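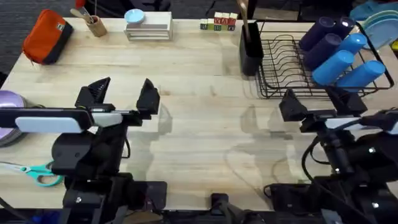

Harsh Shakya would throw out the planner before touching anything else. His objection, put to the rest of the control group at Teltar in April, was that a planner which replans whenever the scene estimate moves is only as steady as its worst camera, and that the arms were spending their time reacting to noise.

The log supported him. Over 1,244 planning requests, 111 were abandoned before the first joint command had gone out. The planner had found a valid path in every one of those cases. A newer estimate had then arrived, the object pose had shifted by a few millimetres, and the path was marked stale.

Tumblers were a large part of it. A tumbler lying on its side in a wire rack looks much the same from many angles around its long axis, so the pose estimator had no firm reason to prefer one rotation over another. It picked one, then picked another. The gripper does not care about that rotation, but the planner compared full poses and treated each flip as movement.

Océane Morin's fix sits in Skirkine, the layer between perception and planning. Each object class now carries a symmetry tag, and poses are compared only along the axes that matter for the grasp. Plates and cups get a free axis. Scissors do not. The change to the comparison routine was short; writing the tags took longer, and blocks are still argued over.

The second problem was shared space. With 2 arms mounted at the same table edge, each had been planned with the other treated as a fixed obstacle at its last reported position. Skirkine now reserves a swept volume per arm, stamped with start and end times, and a request that overlaps a reservation waits in a queue. Carter Chisholm wanted the queue to reorder itself by task length. It doesn't yet, and a slow reach into the rack can still hold up a quick one elsewhere.

The planner stayed. The build tagged 2018-06-26 runs it unchanged, with the stale-path check moved out into Skirkine, where the threshold is set per class.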